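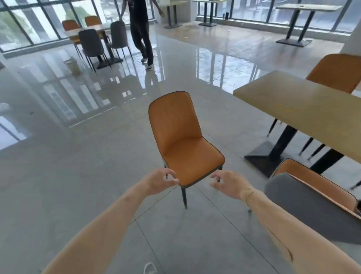 OK so the budget got signed off this morning and I am far too excited about it. We're getting a floor-cleaning robot for the canteen at Canside! A thread on how we planned it, for anyone else facing the same job.

First thing we did, before looking at one brochure — we wrote down what the evening reset involves. Chairs out, bins out, sweep, mop, chairs back. A robot only does two of those. The rest is still arms and legs, and the budget has to say so.

The chairs are the big one. Lovely to sit in, solid seats, and every one has to be shifted by hand so the machine can get under the tables. 40 chairs on our floor. Liya Negash timed the full clear with a stopwatch and it came to 193 seconds per table, chairs back included. I'd guessed a minute!

So that number went at the top of the spreadsheet and changed the whole plan. We'd been looking at the big Ceretti, which is gorgeous and fast, but it's too wide to get between a chair and a table base. You'd have to stack everything at one end of the room every single night.

The smaller Ďurica fits. It's slower and the tank is titchy, but it'll turn round in the gap between two tables. We had one on trial in March and I may have followed it up and down the room for an hour with a cup of tea.

Costs, as people always ask. We're renting — 828 a month, with servicing, brushes and a swap-out if it breaks down. Buying outright looked cheaper until we added the spare battery and the call-outs. Do add the call-outs.

We've also put 200 aside for bits: floor tape for the dock, a new socket, and felt pads so the chairs slide more easily. Small line, but I fought for it and I'm glad I did. 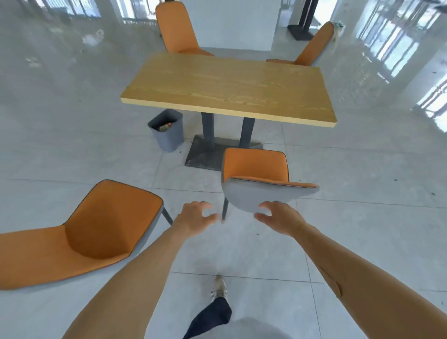
Does a cleaning robot mean fewer hours for the cleaning team?

Not in our plan. We've kept the hours as they are and moved the mopping time over to chairs, bins and table bases, which never got enough attention before.

One more tip: take your own floor plan to the demo. Kakwood (the supplier) had a nice empty hall to show it off in, and of course it looked brilliant. We asked them to put four chairs round a table and run it again. Very different ten minutes, and much more useful.

Delivery's in six weeks. Next job is persuading everyone that it doesn't need googly eyes. I've already lost that one, Liya's bought them.

If you've run one of these on shiny tiles, please tell me how it copes with reflections. Ours was fine on the trial but that was after dark, and we get a LOT of window in the daytime.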